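Mallthorpe Water Safety Fund

The Mallthorpe Water Safety Fund is a nonprofit organization that pays for boating safety education and rescue equipment on Lake Duklow. It is based in the town of Mallthorpe and is supported mainly by private donations, with smaller sums from marina fees and an annual benefit supper held in July.

History

The fund grew out of an informal group of boat owners who met at the Duklow marina to discuss nighttime collisions on the lake. It was later incorporated as a charity, and its first large gift came from the Yeh family, owners of a local boatyard. The Yeh grant, as it is still known, paid for 2 patrol launches and a set of channel lights at the north inlet.

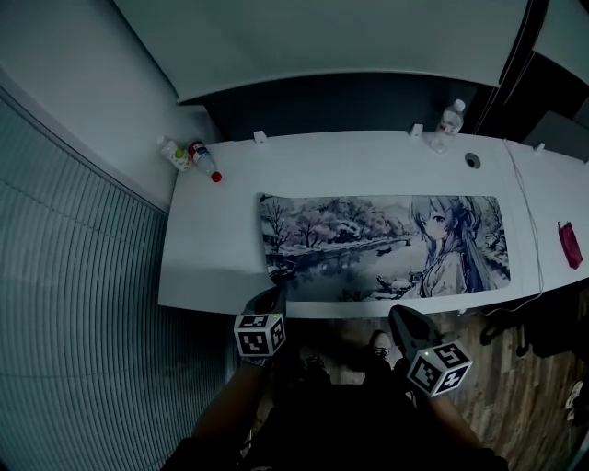
A desk mat with a winter river landscape and a small boat.

Programs

The fund's main program is a free boating course for residents aged 12 and older, taught over 4 evenings each spring. A total of 1,173 people have completed it. Topics include right of way, cold water survival and the use of marine radios. A shorter version is offered to summer visitors.

The fund also runs a life jacket loan program at 9 public launch sites -- the newest is at Zosano Landing, on the eastern shore. Jackets may be borrowed without charge and must be returned by sunset.

Governance

The fund is overseen by a board elected by its members. Board members are unpaid. A yearly statement of income and spending is mailed to all donors and kept on file at the Mallthorpe public library.

See also
Lake Duklow
Zosano Landing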